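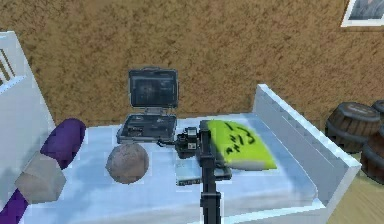 Chamado 2686, compras / simulação. Aberto por Graziella Grasso. Pedido: fechar a lista de equipamento do piloto Mirkum antes de junho. Orçamento da Imgate veio com um modelo só de garra, sem peças de reposição. Na tarefa da cama a garra tem que chegar na câmera com o livro ou caixa embaixo e o notebook logo atrás, pouca folga. Pedir cotação com dedos mais finos tambem.

06/03 Primo: licença do simulador cobre 200 horas, já gastamos mais de 38. Renovar ou comprar pacote maior? Falta preço.
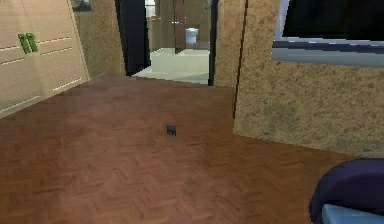 Ambiente simulado, objeto cinza no parquet, porta do banheiro ao fundo.

Primo: teste de navegação entra no mesmo pacote de horas. Não abrir outro centro de custo, por favor.

Graziella: ok. Base móvel: Matlala cotou 635 por jogo de rodas, frete a parte. Pedi dois jogos, Hiếu quer três. Prazo de entrega não veio no email, cobrei denovo.

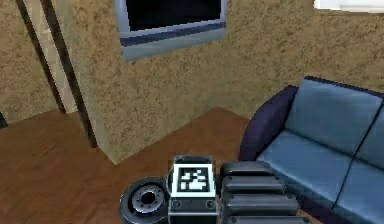 Se o prazo passar de junho, alugar a base e deixar a compra pro próximo orçamento. Vittoria aprova aluguel sem nova rodada, compra não.

Status: aguardando fornecedor. Pendente: garra, rodas, horas de licença. Resp.: Graziella.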